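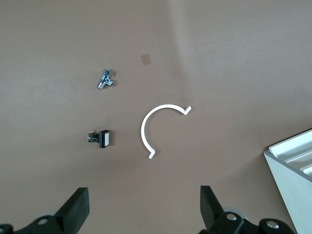 4.2 Preparing the inlet line

The Gosamow under-sink filter connects to the cold water supply only. Do not connect it to a hot line or to a line fed by a booster pump. Before closing the water valve, lay out the parts on a flat surface and compare them with the list inside the carton lid. A small chrome-colored tee, such as the one lying on the brown tabletop, has a short side branch near the middle of its body; on the Gosamow inlet tee, this branch feeds the filter.

1. Close the cold water valve under the sink. Open the faucet and let the line drain.

2. Place a towel and a shallow pan under the valve. Disconnect the faucet supply hose.

3. Wrap the male threads of the inlet tee with 2 turns of sealing tape, clockwise as seen from the open end.

4. Screw the tee onto the valve by hand, then tighten with a wrench. Hold the valve body with a second wrench.

CAUTION: Do not use pipe compound on plastic threads. It can crack the fitting.

5. Reconnect the faucet hose to the free end of the tee.

6. Push the blue tube into the side branch until it stops - a light pull should not release it.

7. Open the valve slowly and check each joint for leaks.

NOTE: Supply pressure must not exceed 100 psi. Above this value, install the Herkgate pressure reducer (sold separately) ahead of the tee.

NOTE: The first cartridge treats up to 200 gallons. Record the installation month on the cartridge label before going to section 4.3.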